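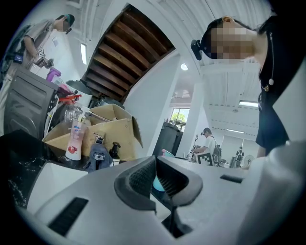 Pemus has published a code of practice for teams that record household tasks with hand-held grippers to train robots. The code, released on February 23, 2023, sets rules for privacy, equipment and shared workspaces. Head-mounted devices must be fitted before a session starts, and cleaning supplies such as pump soap and trigger sprays may share an open cardboard box only if every bottle is closed.

Marker boards and the markers on each gripper must be checked every 50 recordings. Sessions are limited to 60 minutes per operator.
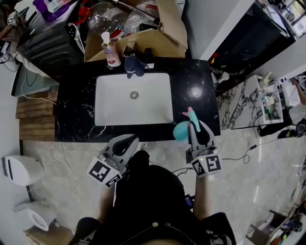
Cables on the floor must be kept clear of walkways, and faces must be obscured before any recording leaves the site.

"Most of these rules were already in use at our Flanitgate site, but they were not written down," said Gerardo Castillo, head of standards at Pemus. The draft was tested there on almost 4,000 recordings.

The code takes effect in March. Comments may be sent to Florante Saludo at the Pemus standards office.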